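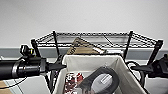 Uma estante de arame junto à parede. Na cooperativa Prenley, as prateleiras de casa vão ter uso comum.

Cooperativa Prenley abre serviço de empréstimo de objectos entre vizinhos

Os moradores da cooperativa de habitação Prenley vão poder, a partir deste mês, emprestar e pedir emprestados objectos de uso pouco frequente, como berbequins, tendas de campismo, malas de viagem e máquinas de costura. O serviço chama-se Isellow e foi apresentado na terça-feira, 6 de fevereiro, numa sessão na sala de convívio do edifício principal.

A ideia nasceu de um inquérito feito no ano passado pela direcção da cooperativa. Responderam 500 moradores, e a maioria disse que tem em casa coisas que utiliza uma vez por ano ou ainda menos. Muitos queixaram-se também da falta de espaço, porque os apartamentos do conjunto foram construídos sem arrecadação.

O responsável pelo projecto é Akihiko Sugawara, morador da cooperativa e antigo bibliotecário. Segundo ele, o modelo é o mesmo de uma biblioteca. "Cada objecto tem uma ficha, um dono e um prazo de devolução. Quem leva um escadote assina, e quem não devolve no prazo não pode levar outra coisa", explicou.

Os objectos continuam a pertencer aos seus donos e ficam guardados em casa deles. O Isellow guarda apenas a lista, que já tem 800 entradas e pode ser consultada no computador da portaria ou por telefone. O empréstimo dura no máximo duas semanas. Para as ferramentas eléctricas existe uma regra especial: o dono deve mostrar ao vizinho como se trabalha com elas antes de as entregar.

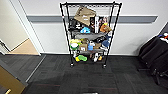
A inscrição é gratuita para os moradores. Os estragos pequenos são pagos por quem pediu o objecto, e para os casos mais caros a cooperativa fez um seguro com a companhia Mohmand. O contrato tem a duração de dois anos e não cobre bicicletas, nem telemóveis, nem computadores portáteis.

Na sessão de apresentação houve várias perguntas sobre este ponto. Uma moradora quis saber o que acontece quando um objecto já é velho e se avaria durante o empréstimo. Sugawara respondeu que, nesta situação, as duas partes devem falar primeiro entre si, e só depois, se não há acordo, a direcção decide. Outro morador pediu que a lista inclua livros escolares, e a proposta vai ser estudada antes do próximo ano lectivo.

A vizinha urbanização Willotex mostrou interesse em participar, mas por enquanto o serviço fica limitado à Prenley. A direcção quer ver primeiro como correm os primeiros meses.

As inscrições fazem-se na portaria, nos dias úteis, das 17h às 19h. É necessário levar um documento de identificação e a lista dos objectos que se deseja emprestar. Quem não tem nada para emprestar também pode inscrever-se.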